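I write Nandano, a little blog about what people wear to awards nights, and I'm looking for someone to share it with me. Frocks, tuxes, terrible hats, capes that need their own seat: if it has walked down a red carpet, we've probably argued about it in the comments (227 of them on the last gala post, a record for us!).

The next big job is the Clekville Screen Awards in July. I'll be there by the barriers with my notebook, and I need a second writer at home, watching the stream and getting the looks up while people are still talking about them.

## What you'd be doing

- Writing short, cheerful captions on the night, 50 of them if last year is anything to go by
- Helping me pick the best and oddest outfits for the morning-after post
- Looking up who made what (I'm hopeless with designers, apart from Delorme, whose sleeves I'd know anywhere)
- Joining 4 practice evenings beforehand, when we caption old ceremonies together over a video call
- Sorting the reader votes afterwards 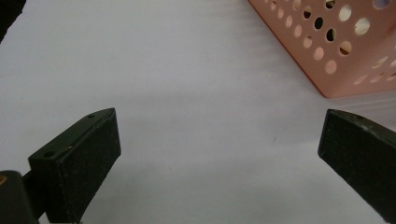 ## What I'm after

You don't need a fashion degree, and I haven't got one either. I'd love somebody who types fast, spells names properly and can be funny about a dress without being nasty about the person in it. You'll need decent internet and a free evening on the night.

It's paid, £91 for the ceremony and the same again for the practice evenings put together.

## How to apply

Send me a few lines about yourself, plus captions for any three outfits from the Clikolach Music Prize, through the contact page. Please don't send a CV, I'd much sooner read the captions!

Posted February 17, 2022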